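Section 4. Setting Up the Dispensing Station

This section applies to the Gradov wall-mounted dispensing station, models 1000 and 2075. Sites that still use the older Garkier bracket should read Appendix C before starting. The person carrying out the set-up must have read Section 2 (Safety) and must have the safety data sheet for each cleaning product at hand.

4.1 Before You Start

Check that the following are available at the place of installation:

Station body with front cover
Mounting plate and four screws
Inlet hose with two rubber washers
Supply tube with weighted end
Metering tips (one set)
Station record card
Key for the front cover, supplied in a paper envelope taped to the mounting plate

Tools are not supplied. A spirit level, a pencil, a drill suitable for the wall, a cross-head screwdriver and an adjustable wrench are required.

If any part is missing or damaged, do not begin the installation. Complete the delivery form and return it to the supplier within the period stated on the packing slip. Stations that have been partly assembled cannot be exchanged under the delivery terms.

CAUTION: Do not install the station above electrical outlets, in direct sunlight, or in a room where food is prepared in the open.

4.2 Mounting the Plate

1. Choose a section of solid wall within reach of a cold water supply. Plasterboard walls require the anchor kit, part 2037, ordered separately.

2. Hold the mounting plate against the wall with the arrow pointing up. Use the level and mark the four screw positions in pencil.

3. Drill the holes. Remove all dust before inserting the wall plugs.

4. Fasten the two upper screws first, then the two lower screws. Tighten by hand only. The plate is thin enough to bend if a power driver is used.

5. Hang the station body on the plate and press down until both side catches close. Pull gently on the lower edge. If the body moves, lift it off and check that no screw head stands out from the plate.

Note: The catches are stiff when new. Do not apply oil or grease.

4.3 Connecting the Water Supply

1. Close the supply valve and place a bucket below it.

2. Fit one rubber washer in each end of the inlet hose.

3. Connect the hose to the valve, then to the inlet on the left side of the station. Tighten each nut by hand, followed by a quarter turn with the wrench.

4. Open the valve slowly. Wait two minutes and wipe both joints with a dry paper towel. Any moisture on the towel means that the joint must be taken apart and the washer seated again.

5. Press the dispensing button and let the water run until no air comes out of the outlet.

WARNING: The station must not be connected to the drinking water supply without the backflow device required by local plumbing rules. The backflow device is not part of the station. Where there is doubt, consult a licensed plumber.

4.4 Preparing Containers and Labels

All containers filled from the station must carry a label that names the product, the dilution and the date of filling. Containers that once held food or drink must never be used. This rule applies to temporary use as well, including use during training.

1. Clear a flat, well-lit surface and cover it if it is likely to be marked by spills.

2. Open the carton from the top. Keep the packing slip with the station record card.

3. Stand each bottle upright before removing its cap. Inspect the neck and thread for cracks.

4. Wipe the outside with a clean cloth and allow it to dry. Labels applied to a damp surface will lift at the corners.

5. Apply the label to the flattest available part of the container. On strongly curved surfaces, press from the center of the label toward both sides.

6. Write the date with a permanent marker. Do not use ballpoint pen.

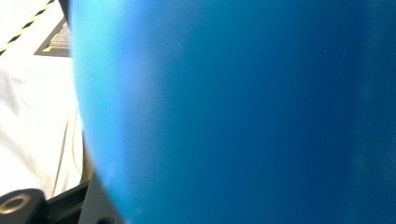
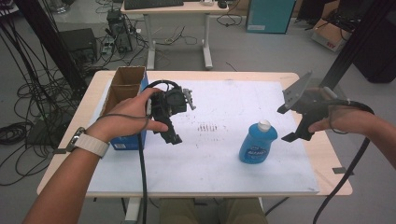 Second picture: a blue bottle standing on a white board, with an open carton near the edge of the table.

4.5 Installing the Metering Tip

The metering tip controls how much concentrate is drawn into the water. The tips are color-coded, and the code is printed inside the front cover. Colors used by other manufacturers, including Grident, do not follow the same order and must not be relied upon.

1. Unlock the front cover and swing it to the left.

2. Find the dilution on the product label. Where the product label gives a range, use the weaker dilution for daily cleaning.

3. Select the matching tip and push it fully into the socket on the mixing head.

4. Slide the supply tube over the tip until it covers both ridges.

5. Place the weighted end of the tube in the concentrate container. The weight must rest on the bottom.

6. Close and lock the front cover. Enter the tip color on the record card.

CAUTION: Wear gloves and eye protection whenever the supply tube is moved from one container to another. Rinse the tube with clean water before it is placed in a different product. Never place a tube that has carried an acid descaler in a product containing bleach.

4.6 Checking the Output

The output must be checked once the station is installed, after any change of metering tip, and every April as part of the annual review.

1. Replace the concentrate container with a measuring cup holding 125 ml of clean water.

2. Hold a bucket with volume markings below the outlet and press the dispensing button until the measuring cup is empty. Release the button at once.

3. Read the volume in the bucket and compare it with the table inside the front cover.

4. If the reading lies outside the limits in the table, remove the tip, rinse it under running water and repeat the check.

5. If the second reading is also outside the limits, fit a new tip of the same color. Do not widen the opening with a pin or drill.

6. Record the reading on the station record card, with the initials of the person who carried out the check.

Note: Low water pressure is the most common cause of a reading outside the limits. Repeat the check at a time when other taps on the same line are closed.

4.7 Handing Over the Station

The station may be taken into use when the record card has been signed by the installer and by the person responsible for the site. The key must be kept in the place named on the card. A copy of this section and the current safety data sheets must be available to all cleaning staff on every shift.

Staff who have not been instructed in the use of the station may draw diluted product only from containers that have already been filled and labeled.

Sites managed by Seok Facilities must also send a copy of the signed card to the regional office. Cards are reviewed by Eun-ji Geum. Questions concerning installation and replacement parts should be addressed in writing to Aigars Rätsep, Technical Services, and must state the model and the serial number found on the underside of the station body.

Section 4 last revised: February 22, 2018. Continue with Section 5, Daily Operation.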